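Jitent: Post-Game Interview Transcripts in Four Sports

README, version 6

Jitent is a collection of short interviews with athletes and coaches, written down by hand and marked for stock phrases. It was prepared for people who study the language of sport, for teachers of journalism, and for anybody who wants to know how often a coach can say "one game at a time" in the same month. Please read this file before you open the data. Most questions that we receive by mail are already answered in it.
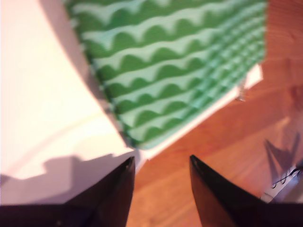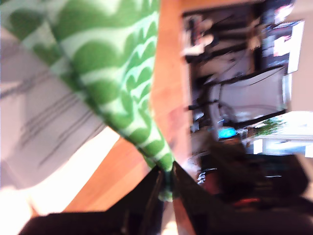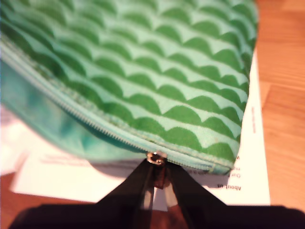
What is in the collection

The collection has 2000 interviews. They come from four sports: handball, ice hockey, soccer and track cycling. All of them were recorded for local radio in Grirnberg and Orkthorpe, and the two stations gave us permission to use the sound for research. The shortest interview is a single answer of nine seconds. The longest is a press talk after a cup final, and it is so long that we were thinking for a while to divide it. In the end we left it in one piece.

Each interview is one text file. The file name begins with the sport, then the town, then a running number. There is a second file with the same name and the ending .tags, where the marked phrases are stored by line and word position. If a .tags file is empty, the annotators read the interview and found no stock phrase in it. This happens mostly with young cyclists.

The sound itself is not included. The permission covers written text only, so please do not ask us for recordings.

How the transcripts were made

The person who writes down the interview listens to it two times. The first time she or he types everything, also the "um" and "you know". The second time is for corrections. A second person then reads the text while the sound is playing and changes what is wrong. Where the two people could not agree, the word is put between double slashes, like //hustle//.

We kept grammar mistakes of the speakers. Many players in the hockey part speak English as a second or third language, and we did not want to repair their sentences. Laughing is written as (laughs). Noise from the crowd is written only when it stops the speaker from being understood.

Names of players, coaches and referees are replaced by a role and a letter, for example PLAYER-B or COACH-A. The letter stays the same inside one interview but it does not carry over to the next one. PLAYER-B in two files is usually not the same person.

How the phrases were marked

A stock phrase is, for us, a group of words that a listener could finish before the speaker does. This is not a very scientific definition, and we know it. To make the work more regular we wrote a list of 100 phrases before the marking started. Annotators could mark a phrase from the list, a variant of it, or a new phrase that they thought belongs there. The three cases have the labels LIST, VARIANT and NEW.

Some difficult cases:

"We left everything on the ice" is LIST. "We left everything on the track" is VARIANT, also when the speaker is a cyclist.

"It is what it is" is marked only if it stands as a full answer or closes one.

Thanks to the fans are not marked. We discussed this for a long time – in the first version they were marked, and then almost every interview from a home game had the same result, which made the numbers useless.

Jokes about clichés are marked with an additional label IRONY. There are few of them, and most come from one handball coach who seems to enjoy it.

The questions of the reporters are marked too, with the prefix R. You should look at this part if you plan to say anything about how boring athletes are. Very often the stock phrase is already in the question, and the player only gives it back politely.

Known problems

The sports are not balanced. Over half of the interviews are from soccer, and track cycling is small. Do not compare raw counts between sports without correcting for this.

Interviews after a lost game are shorter and there are fewer of them. Losing coaches sometimes went directly to the bus. We have a field called RESULT in the header of each file, but in the Orkthorpe part it was filled in later from newspaper tables and can be wrong for friendly games.

The files from May contain a group of duplicates, where the same interview was broadcast in the morning and again in the evening with a small cut. We removed those we found. If you find another one, send us both file names.

Women's teams are present in all four sports, but in ice hockey only from Grirnberg.

Some older files use a different sign for the apostrophe. Your search for "didn't" may therefore miss lines. The script clean_quotes in the tools folder changes all of them to the simple form.

Use and license

You may use the texts for research and teaching, free of charge, and you may share your own markings of them. You may not try to find out who the speakers are. For a local sport this would often be easy, and for this reason we ask it very seriously. Commercial use needs a written agreement with Belkadi, the small publisher who paid for the transcription and keeps the master copy.

If you publish something with the collection, please cite it as "Jitent, version 6" and tell us. We keep a list of papers and student projects in the file USED_BY.

Changes

Version 6, Wednesday, August 21, 2019: fan thanks removed from the tags, IRONY label added, duplicates from the radio repeats taken out.

Version 5: reporter questions marked for the first time.

Version 4: handball part added. The numbering of the soccer files was changed, so tags from version 3 do not fit any more.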